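Drurora Soap Rocks — Wiltov Bath Goods

Item 180. Sold singly or in a box of two.

The Drurora is a bar of soap that gave up on being a bar. It is poured in Chisholm by Mervin Lachance, left alone on a rack for most of August, and then trimmed by hand into something you might find at the bottom of a creek. It will not fit your soap dish. It has never fit anyone's soap dish. We sell a dish that it fits slightly better (see Accessories).

Scent: juniper, with a little spearmint. Earlier batches had more spearmint and were popular with people who enjoy feeling cold.

Ingredients: olive oil, coconut oil, water, lye, juniper oil, spearmint oil, green clay.

Use and care

Wet it, turn it over until you find a side you like, and wash. The corners go first. Keep it out of standing water, or you will own a Drurora paste, for which we charge nothing and accept no returns. When it gets down to the size of a walnut, press it onto the next one. They don't match up. Push harder.

Choosing a shape

You can't. Orders are packed from whatever is nearest the tape gun. Notes asking for "a nice round one" are read aloud at lunch and then filed.

Shipping

Orders leave Chisholm on Mondays. The next batch ships Mon 31 August. Spend $20 or more and we pay the postage, grumbling.
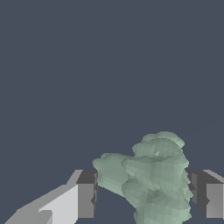
Annick Thibodeau wrote in to say that hers outlasted two ordinary bars and one houseguest, and that the clay left a faint green ring on the tub which came off with a sponge. She would like it in unscented. So would Mervin, who has to stand over the pot.

Accessories

Paltton dish, slotted, deep enough for most of them — $14
Cotton drawstring bag, for travel or for hiding it from guests — $6

Questions about an order go to Harpreet Bélanger at the Wiltov counter, mornings only.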